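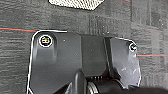

The gripper of cell 2 over the carpet, from the wrist camera. The scuffs Dennis talks about are on the right-hand plate.

Visit report: Welotow open day, Ellwood

Welotow held its open day on May 30, 2024, at the Ellwood building. I went with two people from our maintenance group. We run a small arm of our own at Plulden, mostly for picking up mixed parts and putting them in trays, and we wanted to see how somebody else looks after a similar setup. The program had a talk, a walk through the building and a long demonstration slot. We skipped most of the talk and spent the time at one cell.

Getting there

Parking is behind the building and the sign-in desk is at the other end, so allow a few minutes. Visitors get a badge and a one-page safety sheet. There was coffee. The groups were small, and after the first hour people were free to go back to whatever they wanted to see.

The cell we looked at is called cell 2 on the door. It belongs to the handling group, and the technician who keeps it running is Dennis Lockwood. He has been with Welotow since the Dasusgate site closed and brought most of his habits with him. He gave the tour himself and let us stay on afterward while he did a service on the gripper.

The room

The room used to be an office. It still has its dark gray carpet, and the arm works close to the floor for part of its routine, picking things up and setting them down again. I asked whether carpet was a problem. Dennis said it is kind to dropped parts and bad for everything else. Lint gets into anything that has grease on it, and the surface gives a little, so heights taught on the carpet are never as repeatable as heights taught on a bench. They add a small allowance at the bottom of each move and let the fingers close early.

The arm stands on a steel plate bolted through to the concrete. The carpet was cut back for the plate. Before that the base was on a rolling stand with the brakes on, and the positions would drift over a day. Our own arm is on a rolling stand, so we wrote that down.

A thin red line crosses the floor in the working area, and it shows up in the wrist picture on both sides of the gripper. Dennis uses it as a quick check. He sends the arm to a stored position, looks at the picture on the monitor and compares where the line comes in on the left and on the right with a print pinned next to the screen. If the two look the same, he goes ahead. If they don't, he runs the full calibration before anyone does any work. The check takes less time than logging in to the computer.

The wrist camera

The camera is small and is mounted at the wrist, looking past the gripper at the floor. A large part of the picture is taken up by the gripper itself. One of my colleagues asked if that wasn't a waste. Dennis said he had tried mounting it farther out on a longer bracket, and it had a better view, but it hit the edge of the parts rack in the first week and bent. The short bracket stays.

He also likes having the gripper in view for maintenance. He can see the state of the plates and the teeth under the center block without opening the gate, and he saves a still every time he services the unit. The stills are kept in a folder with the service log. Scrolling through them, you can see marks build up on the plates over the months.

The outer faces of the gripper are black and pick up every touch. On the right plate there are pale scratches running at an angle across the lower part. Dennis put these down to the same parts rack. He has since moved the rack and changed the approach so the arm comes in from above. He has no plan to replace the plate, as the marks don't affect the grip, but he does want to know when a new one appears, and a fresh scratch is entered in the log with the date and the program that was running.

The white edging

Both plates have white edging around them, and there is a round marker near the outer corner of each. Against the carpet the black body would be hard to make out, and with the edging you can follow its shape on the monitor from across the room. We have the same trouble at Plulden with a dark gripper over a dark tray. I asked if the edging needed much attention. It gets wiped when the rest is wiped, and if a piece looks worn it is put on the list for the next service.

The service

Dennis does a short service every 100 hours of running and a longer one in July, when the building is quiet. The one we watched was the short kind. The hour counter on the controller read 316 when he started, so this was the third since the counter was last reset, and he was a little late with it. He said being late is normal and that he would worry more about somebody doing it early and in a hurry.

First he moved the arm to its service position. That puts the gripper at chest height over a folding table, with the fingers half open. Then he pressed the stop, turned the key, took the key out and put it in his pocket. The air was not a concern on this unit as it is electric, but he still followed the full lockout sheet, and he had one of us read the steps aloud while he did them.

The cleaning came next. He used a vacuum with a brush end, held back a little so the bristles barely touched. Most of what came out was gray carpet lint, packed between the short teeth under the center block and around the roller just below. He then went along the teeth with a dry nylon brush. He does not use compressed air there. He did once, at Dasusgate, and it drove the dirt in behind the roller, and the whole unit had to come off to get it out.

After the brush he wiped the teeth with a lint-free cloth and a drop of solvent and let it dry. The grease goes on with the tip of a wooden stick, very little of it. He showed us the amount on the stick and it was less than I would have used. Too much grease is the main reason the lint sticks, and he thinks half of the cleaning work in the first year was of his own making.

Then the roller. He turned it with one finger, listened, and checked for play from side to side. There was a slight catch at one point in the turn. He took the vacuum to it again, turned it some more, and the catch was gone. If it had stayed he would have swapped the roller, and he keeps two in a drawer in the room. A new one costs less than the time it takes to argue about the old one, he said.

Last were the screws. There are 12 on the list for the short service, between the wrist flange, the camera bracket and the plates. Each has a paint mark, and he looks at the marks first and only puts the torque wrench on those that have moved. One on the camera bracket had. He cleaned it, tightened it, and put on a new mark in a different color so he would know next time that it had moved before.

Back in service

With the key back in, he closed and opened the fingers at low speed and watched the motor current on the pendant. It was lower than the figure he had written down before the service. He logged both numbers. Then he sent the arm to the check position and compared the picture with the print. The line on the left was a hair off. Having touched the camera bracket, he expected that, so he ran the calibration, checked again, and saved a still for the folder.

The whole thing took less than an hour with the three of us asking questions. On his own he would have been quicker.

Things we asked about

Spare parts. Welotow keeps rollers, screws, one camera and one camera bracket on site. Plates are ordered when needed.

Training. Three people are allowed to do the short service. Only Dennis does the long one, and he admitted that this should change. A second technician is to go through it with him this July.

The log. It is a paper book, hung on the gate. They tried a shared spreadsheet and the entries got shorter and shorter. With the book, people write down what they see while they are standing there. The stills are numbered to match the pages.

Carpet. It will stay until the lease comes up. We suggested a hard mat in the working area and Dennis said they had tried one, and the arm program for the low picks had to be taught again each time somebody kicked it.

What we are taking back to Plulden

Bolt the arm down. This has been on our list for some time and should be moved up.

Put a fixed line in view of the wrist camera and pin a print beside the monitor. It costs nothing and we can do it this week.

Cut the grease down and stop using air on the teeth.

Paint marks on the bracket screws, with a second color for any that have moved.

Save a still at every service. We have the camera and have never used it for this.

I have asked Dennis for a copy of the short service sheet and he has agreed to send it. He would also like to see our tray setup, and we offered him a visit after his July service is done.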